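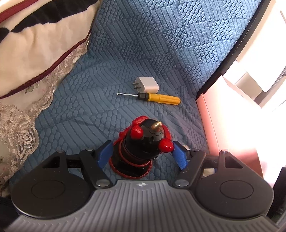

Saqib Farooqui packed the kitchen first and regretted it. "I had the kettle in a box for 19 days," he says. "I should have started with the cupboard under the stairs, where everything was small and none of it matched."

Moving to a smaller home is often talked about in terms of sofas and wardrobes. The large pieces are the easy part. They either fit or they don't, and a tape measure settles it in an afternoon. The trouble is with what lives in drawers: spare plugs, ornaments, keys, birthday candles, the tools bought for one job and kept for the next.

Farooqui left a three-bedroom terrace for a flat in August. His removal firm, Mokow, quoted by volume and allowed him 30 boxes. He filled six of them from two drawers and a shelf. Another firm, Clesetti, offered a storage unit for the rest, but he worked out that keeping it until his daughter finished university would cost £4,000, and turned it down.

What he did in the end was slow. He took one drawer a night, after supper, and tipped it out where he could see all of it. Anything he had used in the past year went with him. Anything he could not name went in the bin. The middle group took the longest, and he put most of it to one side for his daughter to look through.

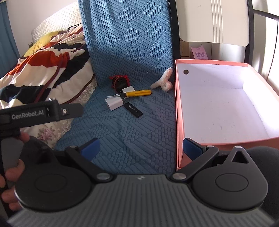
Odds and ends on a blue quilted cloth, with a yellow-handled tool among them.

She kept more than he expected. A cracked egg timer went to her room, along with a tin of buttons and a bus map for a town they had left when she was four. He kept the good scissors and a torch.

The flat has one deep drawer, next to the cooker. It was full by the second month - batteries, string, takeaway menus, a door handle from the old house. He has bought a divider for it, and says he will sort it out when the weather turns.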